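Automatización de servicios. Apuntes de la unidad 4: leer una oferta comercial
Prof. Karla Cisneros

El caso es el paquete Gekdale de Desa: un brazo, software de agarre y soporte remoto. El folleto promete «manipulación general en cocina» y un 100 % de objetos domésticos compatibles. Conviene desconfiar de cualquier porcentaje tan redondo. 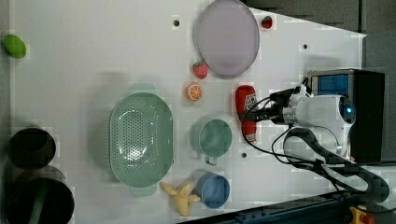
Un catálogo de prueba dice mucho de lo que el vendedor prefiere evitar. Desa declara 215 agarres y no explica cómo eligió los objetos. Fíjense en la fresa y en el plato lila: un cuerpo pequeño y otro ancho y plano plantean problemas distintos, y el folleto los mete en la misma cifra. Pidan siempre el desglose por objeto.

Segunda cuestión, los materiales. Un juguete de peluche cede al cerrarse la pinza y perdona errores de posición que un frasco de vidrio lleno no perdona. 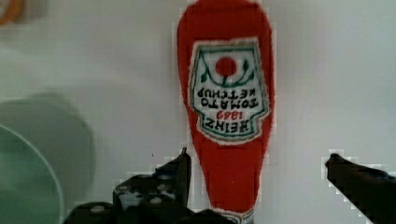

Tampoco figura el peso máximo, y la garantía cubre los dedos solo 2 meses. Clementina Salgado calculó para Dreltgate que el recambio sube el coste anual casi un 27 %. Desa no ha respondido a ese cálculo.

Para la próxima sesión: redacten las preguntas que harían antes de firmar y traigan la ficha técnica subrayada.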